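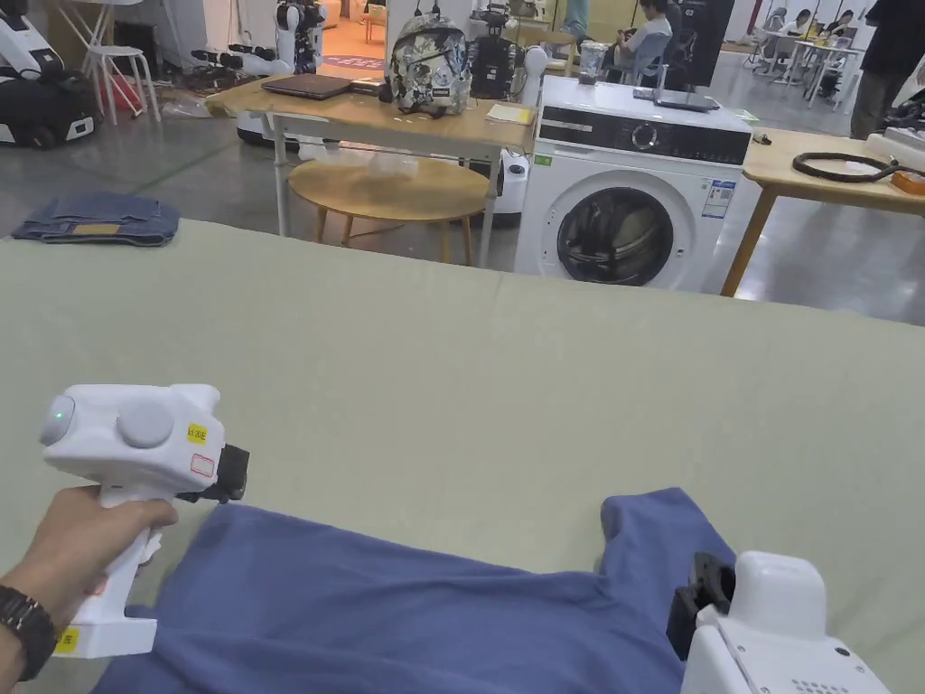 Notebook, handheld folding — 26 Mar 2020

Working rules for the handheld grippers, second go. Zoriana asked me to write these up before the next block starts, as the first set lived on three sticky notes and a message thread. Comments in the margin please, initialled. I've put why only where we argued about it.

Before picking anything up

Check the indicator on the rear of the housing. It should be a steady green. If it blinks or is dark, put the gripper down and swap it. Don't start an episode hoping it will settle.

Read the label on the side and enter the unit in the log, left hand first. On two sheets last week left and right were swapped and Bienvenido had to go back through 31 episodes to find where it started.

Open and close the jaws fully, twice, both hands, at the start of each session. Rostyslav wants this recorded as its own short episode with the tag "range". Agreed.

Watches and bracelets: Nazar says take them off, Tamara says leave it to the person. We looked for a written rule and there isn't one in either of our own documents. For now they may stay on if they're clear of the gripper, and the operator keeps the same thing on for the whole session. Long loose sleeves get rolled up, no argument there.

Table and garment

Green cloth on the table, pulled out to the edges. Small folds in the cloth are fine. A ridge you can feel with your palm is not, because the jaw tips catch on it.

One garment in the work area. The next item waits off the cloth, well away from the hands. I had been keeping the whole pile beside me and twice reached for the wrong thing.

Starting state is "dropped": lift the garment by one point, let it go from elbow height, leave it as it lands. No tidying the sleeves afterwards. We keep slipping on this one. A T-shirt that has been helped into shape makes an easy episode and the set fills up with them. If it lands off the cloth, drop it again.

Both grippers in view and still before the start call. Count of two, then move.

During the episode

Handle held with the fingers round the front, whole grip. Don't shift to fingertips for the fine part at the end, even if it feels neater. The wrist angle changes and Rostyslav can see it in the traces.

Point the jaws down at the cloth on approach. Coming in flat scrapes.

Missed grasps are kept. Try again from where you are, up to 4 attempts on the same edge, then stop and mark the episode "abandoned". Do not use a bare hand to free the fabric. If you do, by reflex, mark it "touched" and carry on to the next.

Talking is allowed. Looking away from the garment for a chat is not.

After

Grippers go down on the cloth with the jaws pointing away from you, then call the stop. Put them down, don't drop them. The Nestero housings have no spare parts until September.

Write the outcome straight away: done, abandoned, touched, equipment. Use only those four words. I found "ok-ish" nine times in the old log and I wrote most of them.

Break every 33 episodes, or sooner if your thumb aches. The break is part of the session and gets paid as such. Bienvenido will check this with Dmytriv.

People and other machines

The room is shared and people sit working at the far tables. Anyone can walk through behind the work table, but please don't stop on the far side and watch. If someone needs to move a mobile base, they say so first and the operator puts both grippers down until it is parked.

Faces: we tell everyone in the room when we start recording, and again if somebody new comes in. Tamara has a sheet for visitors to sign. If a person says no, we wait or we turn the table. Blurring afterwards is a backstop and should not be used as permission.

Still open

— Jeans. Same rules as shirts, or a separate set? They are heavy enough that the four attempts go quickly. Zoriana to try ten and write down what happens.
— Whether the Asedov checklist is worth copying. Nazar has it. I thought half of it was about gloves.
— Target for the next block is 100 kept episodes per garment type. I'd like "kept" defined before we start counting.
— Spare cloth, same green. Grorer quoted but haven't confirmed the shade.

Nazar to read through and sign. Until he does, the sticky notes still apply wherever the two disagree.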